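柜体线要上夹爪工位了，说说我们车间这两个月的变化

版块：工厂自动化 > 现场交流
发帖时间：2020年1月

楼主 木工老线长
我在Nakard的柜体车间，管组装后段。去年11月开始，厂里在我这条线上做一个自动取件工位，把木圆块从料位夹起来，送到柜体前面，交给后面的压装。集成商是Orkitik，现在还在仿真加试跑阶段，正式切换要等春节后。看到版里讨论自动化多半是讲设备选型，讲人的少，我把车间这边的情况写一写，有做过类似项目的请指教。

一、原来怎么干
原来这个工位是人工取放。一个班30个人里，有6个人专门干取件和放件，其他人做贴面、锁配件、检查和打包。取放的活不重，但是重复，手腕容易出毛病。我们线上换岗换得最多的就是这个位置，新人来了先放这里，干熟了再往后段走。所以它一直还有一个用处，就是带新人认件。哪种料面朝外，哪种有毛边要挑出来，都是在这里学会的。

二、仿真先跑
Orkitik的做法是先在软件里把动作跑通，再上实机。每周他们发一批仿真截图和报告给我们，我和工艺一起看，主要看夹爪夹住件以后跟柜体有没有干涉。开始我觉得这是他们工程师的事，后来发现不看不行。他们不知道我们平时手是从哪边进去的，也不知道哪块板后面还要留地方给下一道。下面这张是最近一轮的，夹着件停在黑色面板前面，我在会上提的就是右边木档那一侧的余量。

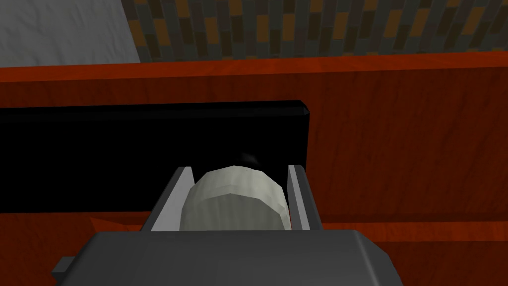
三、人怎么安排
6个人里，两个转去做来料分选，两个去后段检查，一个跟着Orkitik学示教和日常维护，还有一个自己申请调去了仓库。没有裁人，这是厂里开会说清楚的。但是计件工资的问题还没谈完。取放岗是计件的，分选岗是计时的，转过去的人第一个月到手少了，意见不小。厂里答应补差额补到春节，之后怎么算还没有说法。

四、目前的数
试跑连续夹了1,000件，91件没有夹好，要人去扶或者重放。这个数人工是不可能有的。Orkitik说是料的一致性问题，我们说是夹爪角度的问题，两边还在查。

先写这么多，有问题可以问。

2楼 拧螺丝的阿坤
91件太多了。我们厂上码垛的时候验收卡得很死，达不到就不签字。你们合同里有没有写成功率？没有写的话现在赶紧补，等切换以后再谈，对方就不急了。

3楼 木工老线长
回2楼：合同里有验收条款，但是写的是节拍，没有单独写夹取的成功率。工艺已经在跟采购说这个事了。

4楼 gongyi_lin
集成商说料的一致性有问题，不一定是推责任。木件跟金属件不一样，含水率一变，尺寸就跟着变，人手感觉不出来，两指夹爪感觉得出来。建议把没夹好的件单独收起来量一下，跟夹好的比。如果尺寸分布没有区别，再去找角度。

还有一点，看图上的圆块外圈是一段一段的折线，模型是简化过的吧？实物要是圆的，接触的位置和仿真就对不上。仿真里夹得稳，参考价值要打折扣。

5楼 木工老线长
回4楼：对，他们为了跑得快，把件的模型简化了，实物是圆的。这一条我没想到，记下来下周问他们。没夹好的件前几天混回料里去了，只能下一轮再收。

6楼 夜班工人
说说我的看法，可能不太好听。

楼主说没有裁人，我信。我以前在Noltcombe的板材厂，上设备那年也说不裁人，确实一个没裁，第二年合同到期的不续了。人还是少了，只是名单上看不出来。你们那6个人的合同什么时候到期，楼主最好心里有数。

另外取放岗撤了，新人从哪里学认件？你自己写了这个岗是带新人用的，后面的安排里没有再提。

7楼 木工老线长
回6楼：合同的事我管不到，不过可以去问。认件确实还没安排。我的想法是放到来料分选那边去带，但是分选岗要求直接上手，没有时间慢慢教。这个问题我会在会上提。

8楼 Pagano设备_小周
我是做设备的，跟Orkitik没有关系，说点不同意见。

6楼讲的情况有，但是不能都算到设备头上。我去过的厂里，取放岗本来就招不到人，年轻人干一个月就走，线长天天在补缺。这种岗位不上设备，线就要停。楼主自己也说了换岗最多的就是它。

关于成功率，试跑阶段这个水平不算离谱，夹爪指面换一下材料，或者加一个到位检测，一般就能降下来不少。真正要盯的是没夹住的时候设备怎么反应。是停下来等人，还是带着空爪接着走？后一种会把后面的工序全带乱。

9楼 夜班工人
回8楼：招不到人跟工价有关系。工价提上去试过没有？没有试过就不能说招不到。

10楼 Pagano设备_小周
回9楼：工价不是我能定的。我见过提了工价还是留不住的，也见过提了就留住的，两种都有。

11楼 Noel Calimlim
我在一家做音箱木壳的厂，三年前上过类似的工位，也是木件，也是两指夹爪。说一下后来的情况，给楼主参考。

学示教的那个人最关键。我们当时选了一个手脚最快的，结果他不喜欢坐在示教器前面，半年以后自己要求调回去，又重新培养一个。后来这个人是从检查岗来的，动作慢，但是愿意记东西，每次夹爪出问题都写在本子上，哪个批次、哪个方向、怎么恢复的。集成商的人来了第一件事就是看她的本子。

工资方面，我们把学维护的人单独定了一级，其他转岗的按原来计件的平均数保了一年。一年以后大家对新岗位熟了，吵的人就少了。只补到春节，我觉得太短。

还有，设备上了以后，检查岗的压力变大了。以前取放的人顺手就把毛边的挑出来，设备不会挑，全部流到后面。我们头几个月检查岗一直在加班，后来在前面加了一道分选才缓过来。

12楼 木工老线长
回11楼：非常有用，谢谢。学示教的那位现在是从取放岗出来的，手快，人也年轻，我回去找他聊一下，看他自己怎么想。保一年的做法我会转给人事，成不成不好说。

检查岗的事我们已经有感觉了。试跑那天后段挑出来的毛边件明显比平时多，当时还以为是料不好。

13楼 拧螺丝的阿坤
那就更说明要先把验收写清楚。毛边件流到后面算谁的？集成商肯定说不算他的。

14楼 gongyi_lin
回13楼：这个确实不能算集成商的，挑毛边从来没写进取放岗的作业指导书，是工人自己养成的习惯。合同附件里没有，人家报价也不会含。要做就另外加视觉，或者像11楼那样加人工分选。建议楼主趁那6个人还在，把他们平时顺手做的事问一遍，全部写下来，再去跟集成商对。

15楼 夜班工人
同意14楼。不过问的时候按工时给钱，别让人下了班白坐在那里讲。

16楼 木工老线长
14楼、15楼的意见都收到了。这周安排在班内问，占一点生产时间，我去跟计划打招呼。

给8楼补一个回答：没夹住的时候，现在的程序是停在原位报警，等人按复位。按一次复位，后面压装也跟着停。Orkitik想改成自动重试一次再报警，我还没同意，想先看重试的时候会不会碰到前面的黑色面板。下一轮仿真让他们把这个动作也加进去。

17楼 Pagano设备_小周
停在原位是对的，先别急着改。重试之前要先退开，退的路径单独跑一遍仿真，退多少、从哪边退都要写明。另外复位按钮放在哪里也看一下，我见过要绕半条线才能按到的。

18楼 木工老线长
按钮现在在柜体对面，要绕。明天去量线缆够不够长。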